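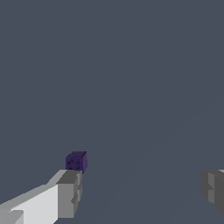 Heidrun would like us to stop calling it a success rate until we've agreed on what a success is, and she'd like that written down somewhere other than the whiteboard. Fair! So I'm writing it down, in March, in the notebook, where Leonie can't wipe it off by leaning on it.

What set her off was my summary of the long simulated run for Jesska. I had 941 good grasps out of the batch and I was very pleased with myself. Then Svenja asked which number I'd get if I dropped every episode where the cube was touching a finger before the close command went out. I didn't have that number. I had never logged it. In the old script a grasp was good if the cube was above the surface at the last step, full stop, and a cube wedged on top of a fingertip passes that test beautifully.

So, the rules as of this afternoon. Corina and I drafted them, Heidrun crossed out two and added one.

1. Write the pass condition before the run starts. It goes in the run header, in words, plus the line of code that checks it. If the words and the code disagree, the run doesn't count and we fix the code first.

2. A grasp is contact on both inner finger faces, held for 60 consecutive steps after the lift. Contact on one finger is a push. Contact on a top face is a perch. We log all of them by name. I love the word perch and I'm keeping it.

3. Start offset gets recorded every time. The policy is nice and tidy when the cube spawns midway between the fingers and much less so when it's well over to one side, with most of the gap open on the other. Averaging those together hides the thing we need to look at. Bin by offset, report each bin.

4. Keep the wrist view at the resolution the policy gets. No pretty re-renders in the reports. If the cube is a handful of jagged purple pixels beside a big gray finger, then that's the input, and the reader should see it. (Edeltraud has been saying this since the Sustia job and she was right then too.)

5. Seeds are fixed and published with the result. No swapping a seed after you've looked at the outcome. If a seed crashes the simulator it's listed as crashed and stays in the total.

6. Failures get looked at by a person. Heidrun's addition. She wanted all of them, I wanted a sample, we settled on up to 200 per run, drawn by script so that neither of us can go shopping for the funny ones.

Two got crossed out. One was mine, about color randomization being mandatory for every run. Heidrun's argument is that a plain background and a plain cube is a perfectly good setup for debugging contacts, and the rule would only tempt people to switch everything on at once and then not know what broke. She's right. It moves to the list of things you must do before anything goes near the real arm. The other was Corina's naming scheme for folders, which had four underscores in it. No hard feelings, I think.

On the real arm: the transfer rule stands as it was, with one change. Before, you needed a clean simulated run plus a second person's initials. Now the second person has to rerun it from the header alone, on another machine, and get the same table. Leonie tried this with my last run as a dry test and got stuck in the first ten minutes, as I had left the gripper friction in a local config file that lives only on my laptop. Excellent catch, very embarrassing. Friction, finger geometry version and control rate now go in the header as well.

I should say that I'm really excited about this. It's the dull part of the job on paper, and yet I spent the whole afternoon rescoring the old episodes and it was the most fun I've had since we moved into the Arnum building. You open up a number you thought you knew and there are all these different behaviors inside! The perches cluster in the far offset bins, nearly all on the same finger. My guess is that the approach stops short sideways and then descends anyway — the depth looks right in the wrist view even when the lateral position isn't. The camera sits low enough that a cube behind a fingertip and a cube on top of it can look awfully alike. Contact data settles it in one line, so contact data it is.

Still open:

Whether the 2,000 episode run has to be repeated or only rescored. Svenja says rescore, the states are all saved. Heidrun says repeat, because the header is missing. I lean toward repeat, overnight, starting Sunday when the cluster is quiet.

Whether a push that ends in a proper grasp is a grasp. Under rule 2 as written, yes. Corina isn't happy with that for Jayawardena, where the parts mark easily. Maybe a separate column for pushes before the close.

What to do with old results in the wiki. I'd put "scored under old rule" next to each and leave the numbers alone. Edeltraud to decide.

To do, me: contact logger into the main branch, offset bins in the report template, friction out of my laptop config. Leonie has the header checker.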